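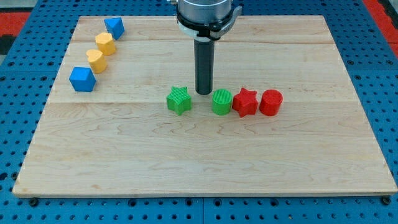
December 2023

Went in to Plitham even though it's Sunday. The heating was off and I kept my coat on until lunch. Tarmo had left the arm set up from Friday evening with a note taped to the keyboard saying not to touch the height setting, so I didn't touch the height setting. I did move his mug.

The task at the moment is pushing blocks. There's no gripper on, only the black rod pointing down, and the instructions are things like "put the green star next to the green cylinder" or "move the heart away from the hexagon". The rod comes down until it is just off the wood and then slides things along. A toddler could do it with a spoon. I say that every week and Tarmo says, every week, that a toddler has had two years of practice and nobody charged it for electricity.

I ran a hundred instructions between ten and half past three. I wrote 100 at the top of the page before I started so that I wouldn't be tempted to stop at a good number. The result was 70. I'd have taken that gladly in June, when we were getting the arm to move to the right half of the board and calling it progress. Today I was a bit flat about it. Seventy sounds fine until you picture a dishwasher that washed seventy plates in every hundred and left the others where they were, or put them on the floor.

The failures were mostly stars. The cube is easy because it has flat sides, and if you push the middle of a flat side it goes where you expect. The cylinders roll round the tip a little and slide off to one side, but the arm has learnt to come back and have another go, and it generally gets there. A star has points and the gaps between the points. If the rod goes into a gap the star follows along nicely. If it catches a point the star spins and ends up facing somewhere else, and the program then has to work out what it's looking at all over again. Three times it chased the red star right across the board. I switched it off at the edge on the third one because I didn't fancy crawling under the bench.

Colour it has no trouble with. I tried it with the big light off and only the lamp on, and it still knew yellow from green. It does less well with how people talk. "Bring the two yellow ones together" is fine. "Tidy up the blue ones" gives you a long wait and then a small, pointless nudge. I suppose I don't know what tidy means either, for a cube and a triangle. I put it down as a failure and then felt mean and added a question mark.

Had cheese sandwiches at the desk and rang Mum. She asked if it could do ironing yet. I told her it could push a wooden board's worth of shapes about and she said "well, that's nice". Then she asked whether it would be able to by the time her hip is done. I said no. She wasn't disappointed, I think she was only making conversation, but it stayed with me through the afternoon. People see a film of an arm folding a T-shirt and think the rest is a matter of ordering one. They don't see how long it took to lay the T-shirt out flat beforehand, or what happens when you hand it a fitted sheet.

I have been trying to write an honest page for Justinas about what Handance can promise and what it can't. He wants it for the Lepik people, who have a packing room and thirty-two staff in it and would like a machine for the dull end of the line. Their manager sent over a list of chores in the autumn. Straightening cartons on the belt. Turning jars so the label faces out. Sweeping the loose bits off the bench at the end of a shift. Opening bags. Peeling the backing off labels.

Going down that list tonight with today's results next to me, this is what I think.

Straightening cartons, yes, nearly. That is pushing something with flat sides on a flat surface, and it's the thing we are best at. If the cartons came one at a time I'd say yes without the nearly. They don't, they come in clumps, and when you push one you push its neighbour. I saw the same this morning with the hexagon and the heart. Whenever they started out touching, the arm moved both and was pleased with itself. Somebody has to teach it to split them first, and that's a job for January.

Turning jars, perhaps. A jar is a cylinder and it would need turning on the spot, and so far we have only slid things from one place to another. Someone with a simple fixed machine and a rubber wheel could do it for a tenth of the money and I ought to say so on the page, though Justinas won't thank me.

Sweeping the bench, no. It sounds like pushing blocks and it's quite different. We have eight blocks and it knows them all. The bench at Lepik has string, crumbs of polystyrene, a pen, somebody's phone. The pen and the phone must stay. I can't see us being trusted with that for a long time and I wouldn't trust us either.

Opening bags and peeling labels, no. Two hands and fingernails.

So that comes to one nearly and one perhaps out of five. I typed it up more or less as above and took out the bit about fingernails, then put it back.

The other thing I want to remember is how slow it is. I timed the longest successful one, which was getting the blue cube over to the red cylinder with a lot in the way, and it took 163 seconds. I did the same thing by hand afterwards and it took as long as saying it. Speed can be turned up, of course. Tarmo had it faster in the summer and it knocked the heart clean off the board and behind the radiator, where it stayed for a week. It's the reason for the note about the height as well, I think – if the tip is set a touch too low it drags on the wood, and a touch too high and it rides over the top of things. Slow and careful will do for now. But nobody in a packing room is going to stand and wait nearly three minutes for a carton.

Against that, I should put down what went well, because I always forget to. It never once pushed the wrong colour. When I moved a block halfway through an instruction, which is a dirty trick, it stopped, went round and carried on from the new place. Last year's version would have finished the old movement in thin air. And it doesn't mind starting again. I had to put the blocks back myself between runs, a hundred times over, and by two o'clock I was sick of the sight of them. That is the joke of this job, that the dullest chore in the building is resetting the board and it's mine. Tarmo wants to have the arm do its own resetting. We tried on Thursday with the Prirnurix scheduler, which is meant to hand it one task after another overnight. It queued up the first task, did it, and then spent the night waiting for someone to press OK on a message. Came in to find the screen still asking. I've written to them.

Justinas came by at four with his daughter, who is six, on their way back from the swimming baths. She was allowed to type one instruction and she typed "make a line with all the stars and the hart". We fixed the spelling for her and the arm got the green star and the red star next to each other, then gave the heart one push and decided it had finished. She told it no. Then she told it no again, louder. In the end she leaned over (arm switched off, before anyone asks) and did the heart herself, and was perfectly happy. Justinas asked me quietly whether I'd put that one down. I hadn't, as I'd stopped at the hundred by then.

He read the Lepik page standing up. He said it was too gloomy and also that he couldn't point to anything in it that was wrong. He wants the cartons moved to the top and called a pilot. I said fine to the top and that I'd think about pilot. He reckons five years until something of this sort is any use in a kitchen. I said ten, and that the first useful one won't have hands, it'll be a better cupboard or a sink that sorts its own cutlery. We have had this argument before, in the same coats.

Locked up at ten to five, already dark. Missed the first bus. At home the washing-up from last night was still in the sink, and I did it by hand, including the awkward whisk and the jug that you can't get a sponge into. I thought about how I'd write the instructions for that jug and gave up somewhere round the handle.

Tomorrow: ask Tarmo about starting every run with the yellow ones apart, so we can see how much of the trouble is touching and how much is something else. Do a second hundred with only stars and cylinders. Bring the small heater. Buy milk for the office, and bin bags.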